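Can a machine do the tidying yet? A morning at Clernier

The kettle had only just gone on at Clernier's workshop in Stirkville when I asked the question I'd come all that way to ask: when can I stop doing my own housework? The engineer who had kindly agreed to see me laughed, and went on laughing for rather longer than I'd hoped.

"Not this year," she said. "Probably not next year either, though I'd love to be wrong. People think the hard part is being strong or being quick. Give it a cloth and you'll see what the hard part is. A cloth is never the same shape twice!"

She has been at it long enough to be fond of the small victories. Her team logged 591 attempts at clearing a table in February, she told me, and she talks about the bad ones with as much affection as the good (there was a tea towel she still hasn't forgiven).

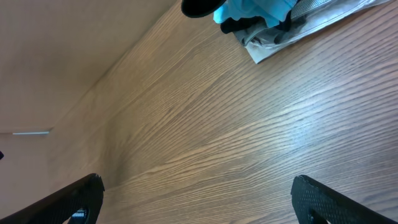
"Cups I'm quite relaxed about," she went on, pouring mine. "Bowls, mostly fine. It's anything that crumples. You close the fingers and it slides off somewhere else, or you pick up two things when you only wanted the one."

I wondered about shops, where surely life is tidier. She thought so too, up to a point. Wragg, the homeware people, have had one of her arms putting stock on shelves for 48 days, and boxes give it very little trouble. Soft goods still go to the staff, who are faster and don't need restarting.

And at home? She has a Lindik floor cleaner, which she likes very much, and she folds her own washing in front of the telly. "I'd want it to get 100 shirts right in a row before I let it near my airing cupboard," she said, and went off to look for the biscuits.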